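Subject: Re: [bench-cells] resetting the bin between runs: what's your rule?

Siham Matar wrote:

> We're trying to write down a reset rule for bin picking that two
> different people can follow and get comparable numbers. Right now
> the sheet says "scatter the parts" and that's it. Do you place
> parts by hand, dump them, or let the arm do it? And how do you
> treat stacked parts, are they a fault or part of the test?
> Ernden wants something in writing by November.

Hi Siham, hi all,

Oh boy, we went round and round on this at Flanport last year, so I'm happy to share where we landed (steal whatever you like!).

We dump. Hand placing sounds fairer, but people have habits. I went back through 100 of my own hand-placed resets and I'd spread the bars out nice and even nearly every time, which made our pick rate look great and told us very little. Now the rule says pour from a cup, one pour, hands out, and no fixing. If a bar lands outside the bin, you redo the whole pour and write that down.

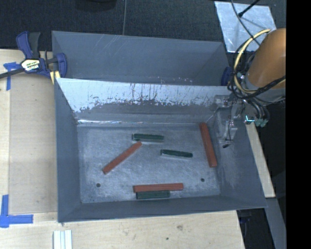
Stacked bars count as part of the test for us. The arm has to deal with one bar lying across another, and with a bar that ends up against the slope, so those layouts stay in. The only thing we throw out is a bar standing on its end, and even then the operator has to log it before touching anything. Van der Merwe's people do it differently and re-pour on any overlap. Fine by me, as long as it's on the sheet, but then please don't put their numbers next to ours in the same table.

Two other things that bit us. Clamp the bin and tape its position on the table, then check the tape at the start of every shift. We had a bin creep over a long week and lost 14 runs before Plendberg's tech spotted it. Also, write down which bin you used. Ours are all scratched up in their own ways, and I wouldn't assume a shiny new one gives the camera the same trouble as an old one. We switched partway through a set of 2,000 picks and I still get asked about it.

On the arm doing its own resets: we allow it overnight only, and those runs get their own column. I'd keep them apart until somebody shows me the layouts come out the same as a pour.

I can send you our sheet, it's a page and a half and the second half is mostly Fermín complaining about cups. Do you folks cap the time per pick, by the way? We don't, and I keep wondering if we should.

Cheers,
Fermín Aravena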